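Ticket: Phone on the marble table does not charge with white cable
Product: Proven travel charging kit (black case, cables, small adapter)
Site: Tarnitz, ground floor
Status: Open, waiting for parts
Priority: Low

Problem as reported

The phone we keep for visitors stops charging after some minutes. It starts normally, the battery sign comes, then it goes away and comes back again. Yesterday it was left for the whole evening and in the morning it had only 19 percent. The same phone charges fine in the upstairs office, so I do not believe the battery is the guilty one.

I moved everything to the red marble table, where there is space to lay out the parts, and made the tests there. 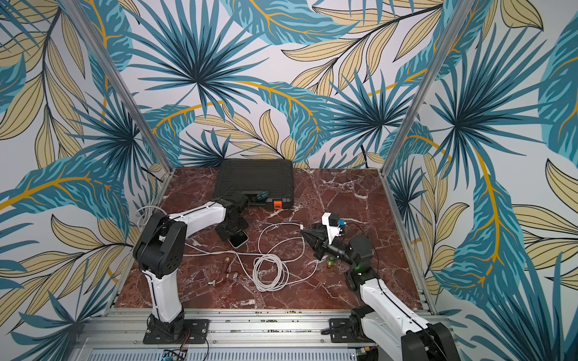 Uthai Siriwan
Facilities and equipment, Tarnitz
Opened this ticket in October

The phone lies in front of the black case, on its back. The kit belongs in this case and I ask everybody to put it back there after use, also the small parts. The orange latch must be closed with a finger until it clicks. If you only push down the lid it opens again when somebody lifts the case, and then we are searching for adapters under the furniture.

What I tried until now:

Test 1. Restarted the phone, same cable, same wall socket. Charging lasted 6 minutes, then stopped.

Test 2. Other wall socket, same cable. No difference.

Test 3. Cleaned the port of the phone with a dry wooden toothpick. A little dust came out. After this the plug sits deeper, but charging stopped again after 9 minutes.

Test 4. Borrowed the cable from Fereshteh Naseri's desk. Charged for 30 minutes without one break. I stopped the test there because she needed it back.

From this I conclude that the cable is the problem, or the plug at its end. When I bend the cable close to the plug, the battery sign goes off. When I hold it straight, it comes back. I could repeat this every time.

One more thing made the work slow. The white cables look very similar, and when they lie together on the table it is easy to pick up the wrong one. In Test 2 I am almost sure I used the correct cable, but I would not swear -- so I repeated it later with a piece of tape on the cable, and the result was the same.

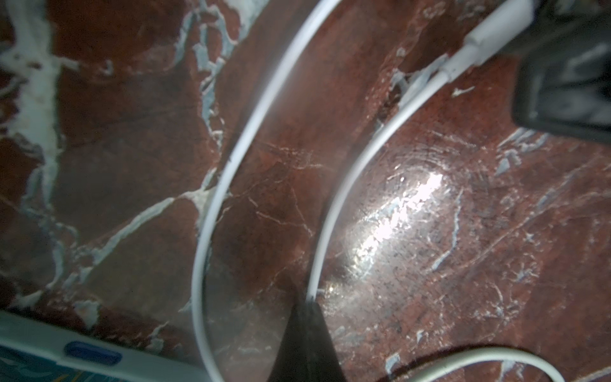
Lambros Manolakis: I had the same fault with the kit we use at Florent. Please look at the narrow part where the cable goes into the plug. Ours had a break inside, and from outside it was perfect. Do not repair it with tape, it gets warm. Order a new one and cut the old one in two so it does not return to the case. Also, was the phone in a cover during the tests? A thick cover can keep the plug from going in fully.

Uthai Siriwan: Thank you, Lambros. I repeated Test 1 with no cover on the phone and it failed in the same way. I have now taken the marked cable out of use, and it is in my drawer, not in the case.

Next steps

Malachy Lynch will order two cables from Ó Briain, if possible in another color than white. I will put a paper label on each cable that stays, close to the big end, where it does not disturb the plug.

Until the new ones arrive, please charge the visitor phone upstairs. I will run Test 1 again with the new cable and write the result in this ticket before I close it.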